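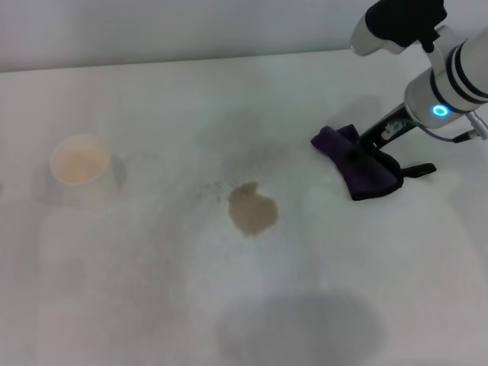
Does adding vinegar to the wash stop dark cotton from fading?
Mostly it doesn't. Fading in dark cotton comes from rubbing, heat and dye that was never fixed well in the first place, and vinegar does very little for any of those.

Kaushik Laundry and Fabric Board > Color care
Thread: Vinegar "setting" dye, again
14 replies, showing the longest

plumline214
My sister-in-law swears by a cup of white vinegar in the rinse for anything purple, navy or black. She says it "locks" the color. I've done it for 20 washes now on two napkins from the same pack, one with vinegar and one without, and I can't tell them apart. Has anyone seen a real difference, or are we all repeating something our grandmothers said about wool?

Obadia Sang
Wool is where it comes from. Acid dyes on wool and silk need acid when the dyeing is done. Cotton is usually dyed with reactive dyes, and those are fixed under alkaline conditions. By the time you buy the napkin it's finished. Pouring salad dressing on it in your machine won't reopen the question.

tubs_and_suds
Disagree. I've used it for years and my darks look great. My black jeans are from before I moved to Traltmont and they're still black.

plumline214
What else do you do with the jeans though?

tubs_and_suds
Inside out, cold, hang dry. And vinegar.

Obadia Sang
So three things that are known to help, plus vinegar. Drop the vinegar for a year and report back.

tubs_and_suds
Why would I change something that works?

Kipchumba Swai
I'll take the middle seat. Vinegar in the rinse can clear out leftover detergent, and in hard water that gray film on dark cloth makes it look faded when the dye is still there. I have very hard water in Skastley and my dark towels do look deeper after an acid rinse. That's a film coming off, though. If the dye has gone, it's gone.

plumline214
OK, that would explain why I see nothing. Our water is soft.

Obadia Sang
Fair point on the film. I'd still want somebody to try it with half the detergent and no vinegar. Most people use far too much and then go shopping for something to rinse it out.

mrs_creel
What about salt? My mother soaked every new tablecloth overnight in salt water and hers never ran.

Kipchumba Swai
Salt is used in the dye bath to push dye onto the cotton. Soaking afterward doesn't fix anything. Her tablecloths may simply have been well dyed. The overnight soak probably carried off some loose dye too, and plain water would have done that.

mrs_creel
She'd have argued with you.

hem_allowance
Has anyone tried the Unalow color sheets? The box says "keeps darks dark", which is a big promise for a piece of fluffy paper.

Obadia Sang
I bought one box. Sheets like that catch loose dye in the water so it doesn't land on your whites. Useful if you wash mixed loads. I can't see how it would keep the dark item dark, and mine faded on schedule.

tubs_and_suds
Mine came out purple so it was obviously doing something!

Obadia Sang
Yes, it was catching dye that had already left your shirt.

hem_allowance
Ha. OK, saving my money.

plumline214
Going to keep the napkins going on cold, short cycle, line dried in the shade, no vinegar in either. If the pair still match at the end of the year I'll post it in this thread. And tubs, please don't pour that stuff in every load if you've got an older machine – I've read it can be hard on the rubber seals.

tubs_and_suds
My machine is fine, thanks.

Kipchumba Swai
Check the manual all the same. Some of them do mention it. Also, does anybody know a decent cold water detergent that isn't scented? Everything at my store smells like a candle.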